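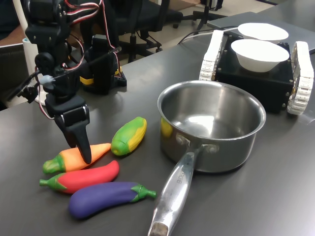 Kitchen and Bench Tips: House Rules for a Robot Arm Near Food

People keep asking me whether a small robot arm is safe to have around the kitchen. I fix appliances for a living and I own two of these arms, and my answer has not changed much: it's as safe as the rules you keep, and most people keep none. The box promises a helper. What you get is a motor with a pinch point and no idea what a thumb is.

So these are the rules in our house. Some came out of the manuals, a few came from Ultan Duggan, who runs the repair bench at Girkstead and has less patience with gadgets than I have, and the rest came from things going wrong.

Start with toy food

If you want an arm to move vegetables, start it on pretend ones. A toy carrot, a corn cob, a chili pepper and an eggplant give you four different shapes to pinch, and none of them leaks when the gripper squeezes too hard. Put an empty saucepan next to them and you have a full practice kitchen with nothing in it that can burn you.

I'd stay on toys a lot longer than the videos do. My rule is 77 clean pick-and-drops in a row before anything edible goes on the table, and a dropped carrot puts the count back to zero. Is 77 a scientific number? No. It was how many I managed before I got bored the first time, and the next day the arm missed the pot twice, so I kept it as a minimum.

Toy food teaches you less than you'd hope, by the way. A real carrot rolls differently and a real eggplant is slippery. Don't let a good day with plastic talk you into a hot stove.

The pan rule

Empty and cold, burner off, and preferably nowhere near the burner at all. A long handle is a lever. An arm that brushes it will swing the whole pan around, and with soup in there you'd have a trip to the emergency room.

Point the handle where the arm doesn't travel. If your arm sweeps over the whole table, then there's no good place for the handle and you need a bigger table or a smaller sweep. Most control programs let you set limits on each joint. Set them before you put anything on the table.

One more on pans: metal that has been on the robot table gets washed before it goes back to cooking. Grippers pick up grease and whatever was on the bench last. I've read "food safe" claims on hobby grippers and I don't believe them unless I can see what was tested, the finger or the whole wrist. Screws and open brackets hold crumbs and you can't scrub them properly.

Cables

Loose wire kills more arms than bad programming. Before each session, move the arm by hand with the power off, all the way through its range, and watch the wires. If any loop goes tight, or gets near a joint that closes, fix it now. Leave slack at the joints and tie down the stretches in between.

Cables that cross the table are worse, and nearly everybody has one. Run them along the back edge, never through the work area, and tape them flat if the tape will stick. Don't run one past the sink. I shouldn't have to write that, but I've had the phone call.

Zip ties: snug, not tight, and trim the tail flush or it'll scratch you every time you reach in.

Bowls on wheels, bowls on tracks

A small tracked robot can carry a couple of bowls across a flat table, and it looks very charming doing it. I still think it's the worst idea in home automation. A bowl has a round bottom and the robot has a flat top, and the only thing holding them together is luck.

If you insist:

Put down a square of rubbery shelf liner first. The cheap stuff from the dollar store grips fine.

Use light bowls you don't care about. Leave Grandma's alone.

Run it slower than you think you need to, and practice stopping more than going. It's the stop that throws the bowl.

Give the table an edge. A strip of wood trim clamped along each side is enough to turn back a small machine. Edge sensors are nice when they work, but mine has driven off a dark, shiny tabletop with its sensor light happily on, and I now trust the wood.

Keep the arm and the carrier from moving at the same time until each one behaves on its own. Two machines sharing a table is twice the trouble, and then some.

The stop button

Every setup gets a switch that cuts power to the motors. I mean a real switch. A button on a phone screen doesn't count, and neither does a voice command. It goes where you can slap it without reaching past the arm, and everyone in the house should know where it is, including the kid who isn't supposed to touch the arm.

Know what happens when you hit it, too. On a lot of hobby arms the motors go limp and the whole thing drops onto whatever is underneath. Try it over a folded towel before you try it over a bowl. Mine came down hard enough to crack a saucer.

Test the switch at the start of each session. It takes two seconds. I skipped it for most of May and then found out the switch had a broken wire in it, for how long I couldn't tell you.

About "kitchen certified"

Taldale and Goteck have both sold kits in our area with "kitchen ready" on the lid. I asked both shops what standard that referred to. One said it meant the colors matched most cabinets. The other hasn't written back.

Real safety standards for robots do exist, and they cover things like speed, force and stopping. They were mostly written for factories, with trained people and a fence or a careful study of the job. A hobby arm on a dinner table is usually outside all of that. So when a seller says "meets robot standards," ask which one, by number, and ask whether the whole product was tested or just the power brick. If the answer is just the power brick, you have a safe power brick.

Wanyama's manual at least says straight out that its arm isn't meant for food or for use around children. I thought better of them for it, and I bought that one.

Price doesn't tell you much either. I paid $189 for my first arm and $900 for the second. The expensive one is smoother and more accurate, and it pinches harder.

Small stuff that helps

Push the chairs back before you power up. A chair tucked in close puts somebody's lap right inside the reach.

Move the laptop out of range. If you need it nearby, close the lid so there's less to hit.

Tall cups and tubes go on the floor or another table. They're the first thing an elbow joint knocks over, because you were watching the gripper and forgot it had an elbow.

Clamp the base. Suction feet let go when they feel like it.

Wipe down the fingers after each session and look for cracks while you're there.

Sleeves up, hair back, necklace off.

Keep a notebook. Write down what it dropped, what it bumped and what you changed. Mine is up to 216 entries and it settles a lot of arguments.

Last thing, for whoever wrote in asking if the arm could do the vegetables for Thanksgiving: peel them yourself. If you want the arm running while company is over, set it up in another room with the toy carrot, and unplug it before you carve.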